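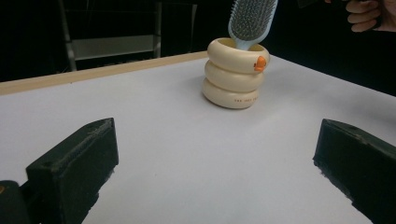

A Place for the Hairbrush: Finding Cup Storage That Works in a Shared Bathroom

Project report, Design for Small Spaces, November 2022

I live with 3 other students and we share one bathroom with one very short shelf. Everything ends up lying on its side, sliding into everything else, and the worst offender is always the hairbrush. So when we had to pick a household problem for this project, mine was easy! I wanted to know whether an ordinary cup could hold a brush upright without tipping over, and what kind of cup does it best.

I tried three. The first was a tall plastic tumbler from Cekano, the second was a straight metal pencil pot I bought at Waridero (it was on sale), and the third was the cream duck cup, the one that looks like stacked doughnuts with a little orange duck head sticking out of the top ring. My brush is a paddle brush, pale gray-blue with gray bristles, and it's a mean test because all the bulk is up at the head. Handle down is the only way it fits in a cup, so the wide part is waving around in the air.

The setup was simple. I put each cup on a white table, dropped the brush in handle first, let go, and then bumped the table leg with my foot. I did 15 bumps per cup. I tried to kick the same way each time, but my foot is not a lab instrument, so take that part with some salt.

The tumbler was the clear loser. It went over on the very first bump and I stopped picking it up with any real hope after that. The pencil pot did better, but the brush kept swinging around to the side and dragging the pot along with it. The duck cup stayed standing for all 15. The brush leaned over quite a bit – it never stood straight – but the cup didn't go anywhere.

My guess is that the wide rings help, plus the cup is short compared to the tumbler. I didn't weigh any of them, and I should have. My roommates also liked the duck best, which probably made them more willing to put the brush back in it.

One problem I didn't plan for was hair. Loose strands drop off the bristles and collect inside the cup, and the inside of a deep cup is annoying to wipe. Pálfi's chapter on bathroom storage recommends a removable liner, so I cut one from a sheet of Nitell craft foam. It's a bit crooked but it comes out fine.

If I did this again I'd test a round brush and a comb too, and I'd use a swinging weight for the bumps – my toe would appreciate it.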